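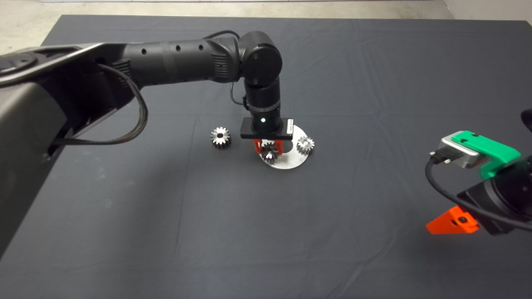

Figure 2. Gear task, two-arm cell. Dark cloth, disc plate, three spur gears.

4.2 Task and setup

The task comes from the Nieto kit used in the Flastville robotics course. Flat round plate, small spur gears, each one to be picked off the cloth and placed at its spot on the plate. Simple for a person. For the arms, less so: the gears are small and shiny and the bore has to line up before the fingers open. All runs were teleoperated by students on the course, working in pairs, one driving and one keeping the log. Software was Prukilar, default gains, nothing tuned per student. Plate position not fixed between runs. We wanted some spread there.

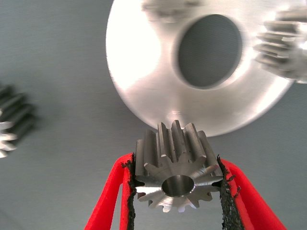

Grip pose was left to the driver. Most settled on holding the gear by its teeth, bore facing out, and coming in low over the rim. A few tried a steeper approach and gave it up after the first session. We logged 342 attempts in total, by 32 students, with a log sheet for each. An attempt ended when the gear was released or droped, or at the time limit. Re-grips allowed, counted separately (see the appendix). Wrist video and joint states were both recorded, same clock. Sessions ran through November.

Not every recording was usable. We cut everything before the driver called start and everything after the call to stop, plus any stretch where the wrist view was off the plate for long. Done by hand by Torunn Strand, who also fixed the labels. Slow work. A second pass would of been good, no time.

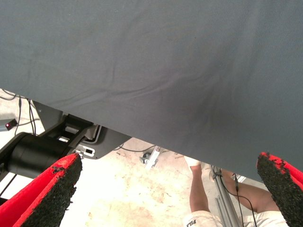 4.3 Failure types

Two kinds dominate. First, slip at contact: the gear touches the plate, tilts in the pads, and the driver has to back off. Second, offset, where the release is clean but the gear sits beside its spot. Offset is harder to see from the head view than from the wrist.

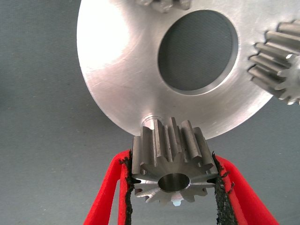 The wrist view has its own problem, glare off the plate, worst when the approach comes in from the side of the lamp. Students got around it by turning the wrist a little before going down. No instruction from us on that. We kept those runs in. The Fumenska baseline was trained on the same split with no glare filtering, so the numbers in the next section can be compared directly. Pad wear was not tracked. It should be next time.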